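하체 크로스멤버 관찰과 방청 상태 기록
자동차과 정비 실습 과목 학생 프로젝트 보고서
제출일: 2025년 9월 28일

1. 이 주제를 고르게 된 이유

처음에는 엔진 쪽을 하고 싶었습니다. 같은 조 친구들도 다들 그랬고, 보고서라고 하면 뭔가 분해해서 펼쳐 놓은 모습이 떠오르니까요. 그런데 8월에 Grudbridge 정비소에서 현장 실습을 하면서 마음이 바뀌었습니다. 리프트에 올라간 차 밑에 처음 들어가 고개를 들었을 때, 매일 타고 다니면서도 차의 아랫면을 이렇게 모르고 살았구나 싶었거든요. 위에서 보면 매끈한 차가 밑에서는 온통 구멍과 턱과 굴곡으로 되어 있고, 그 하나하나에 이유가 있을 것 같다는 생각이 들었습니다. 그래서 우리 조는 차체 하부를 가로지르는 강철 부재, 그러니까 크로스멤버를 주제로 정했습니다.

조원은 저를 포함해 4명입니다. 두 사람은 자료 조사를, 두 사람은 관찰과 기록을 맡기로 했는데, 하다 보니 역할이 자꾸 섞여서 결국 모두가 차 밑에 한 번씩은 들어갔습니다. 돌이켜 보면 그 편이 훨씬 좋았던 것 같습니다.

2. 크로스멤버가 하는 일

크로스멤버는 차체의 좌우를 이어 주는 가로 방향 부재입니다. 차가 굽은 길을 돌거나 한쪽 바퀴만 턱을 넘을 때 차체에는 비틀리는 힘이 걸리는데, 이때 좌우가 따로 놀지 않게 붙잡아 주는 역할을 합니다. 차종에 따라 엔진이나 변속기, 서스펜션의 장착점이 되기도 하고, 충돌이 났을 때 하중을 나누어 전달하는 길이 되기도 합니다.

교재에서 이 부분을 읽을 때는 솔직히 금방 넘어갔습니다. 그림이 단순한 막대기처럼 그려져 있었기 때문입니다. 실제 부품은 막대기와 거리가 멀었습니다. 강판을 눌러 단면에 깊이를 주고, 가장자리를 접어 플랜지를 만들고, 면에는 단을 넣어 둡니다. 평평한 강판은 손으로도 휘지만 턱을 한 줄만 넣어도 훨씬 뻣뻣해진다는 것을, 우리는 실습실에 있던 자투리 철판을 바이스에 물려 꺾어 보면서 확인했습니다. 별것 아닌 실험인데 다들 신이 나서 한참을 했습니다.

3. 관찰 방법

관찰한 차량은 실습장에 있는 교육용 차량이고, 주행거리계에는 2,317km가 찍혀 있었습니다. 거의 새 차라서 녹을 볼 수 있을지 걱정했는데, 오히려 처음의 표면 상태를 기준으로 삼을 수 있어 다행이었습니다. 리프트를 올린 뒤 안전 잠금을 확인하고, 보안경을 쓰고 들어갔습니다. 조명은 한쪽에서 비스듬히 비추었습니다. 정면에서 비추면 검은 도장면의 턱이 잘 보이지 않고, 옆에서 비추면 모서리를 따라 빛이 얇게 걸려서 형태를 읽기가 쉽습니다.

기록지는 Flandlow 점검표를 바탕으로 우리가 다시 만들었습니다. 원래 양식에는 항목이 49개나 있었는데 크로스멤버와 관계없는 것이 대부분이라, 개구부와 도장면과 플랜지, 그리고 바닥 패널과의 경계만 남겼습니다.

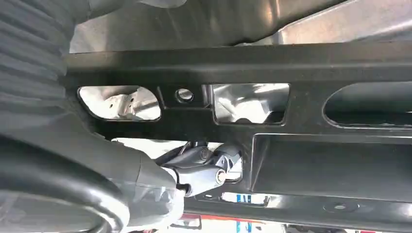

가장 먼저 이야기하고 싶은 것은 개구부입니다. 검은 부재에 뚫린 구멍들은 모양이 제각각이었습니다. 모서리를 둥글린 사각형이 있는가 하면 작고 동그란 것도 있고, 길쭉한 타원형도 있었습니다. 처음에는 단순히 무게를 줄이려고 뚫은 줄 알았는데, 자료를 찾아보니 구멍의 쓰임이 꽤 여러 가지였습니다. 조립할 때 공구가 들어가는 자리, 생산 라인에서 위치를 맞추는 기준 구멍, 도장 공정에서 액이 빠지는 배출구 등이 대표적입니다. 다만 우리가 본 구멍이 각각 무엇에 해당하는지는 제조사 도면 없이 단정할 수 없어서, 기록지에는 모양만 적고 용도 칸은 비워 두었습니다.

사각 구멍의 모서리가 둥근 것도 눈여겨보았습니다. 모서리가 날카로우면 그 지점에 응력이 몰려 균열이 시작되기 쉽다고 재료역학 시간에 배웠는데, 교과서 속 문장이 그대로 쇳덩이가 되어 머리 위에 걸려 있는 느낌이라 반가웠습니다. 구멍 안쪽으로는 은색 금속면과 브래킷이 들여다보였습니다. 바깥의 검은 면과 안쪽의 은색 면이 이렇게 뚜렷하게 갈리는 줄은 몰랐습니다.

4. 표면과 방청에 대하여

크로스멤버의 표면은 무광과 반광 사이쯤 되는 검은색이었고, 위쪽 모서리를 따라 빛이 부드럽게 번졌습니다. 아래쪽 절반에는 한 단 들어간 사각형 면이 있고 그 둘레를 얇은 턱이 두르고 있습니다. 이런 턱 안쪽은 운행 중에 흙이나 염분이 고이기 쉬운 자리라서, 다음에 주행거리가 긴 차를 보게 되면 가장 먼저 확인하기로 했습니다. 맨 아래 플랜지도 마찬가지입니다. 돌이 튀어 도장이 벗겨지면 녹은 대개 가장자리부터 번진다고 합니다.

비교를 위해 시편 3개를 만들어 보았습니다. 하나는 맨 강판, 하나는 일반 흑색 도료, 나머지 하나는 Hekisov 하부용 방청제를 바른 것입니다. 셋 모두에 같은 농도의 소금물을 매일 뿌리고 창가에 두었습니다. 맨 강판은 이튿날부터 주황색 점이 올라왔고, 일반 도료 쪽은 긁어 둔 선을 따라 녹이 번졌습니다. 방청제를 바른 시편은 긁은 자리만 조금 변했습니다. 다만 도막 두께를 똑같이 맞추지 못했기 때문에 제품의 우열을 말할 수 있는 결과는 아닙니다. 붓질이 서툴러서 한 시편은 한쪽이 눈에 띄게 두꺼웠는데, 다시 하기에는 시간이 모자랐습니다.

5. 아쉬웠던 점과 다음 계획

제일 아쉬운 것은 치수입니다. Balaskas 캘리퍼스를 빌려 갔는데 턱의 깊이를 재려니 부재가 머리 위에 있어서 자세가 영 나오지 않았고, 잴 때마다 값이 달라졌습니다. 그래서 이번 보고서에는 치수를 싣지 않았습니다. 틀린 숫자를 적느니 빈칸이 낫다고 조원 모두가 의견을 모았습니다.

다음 학기에는 깊이 게이지와 받침대를 준비해서 다시 재 보려고 합니다. 폐차장에서 같은 계열의 부재를 구할 수 있다면 절단면도 보고 싶습니다. 실습장을 늦게까지 쓰게 해 주시고, 소금물 때문에 창틀이 하얘졌을 때도 웃어 주신 선생님들께 감사드립니다. 창틀은 시편을 치우면서 깨끗이 닦아 두었습니다.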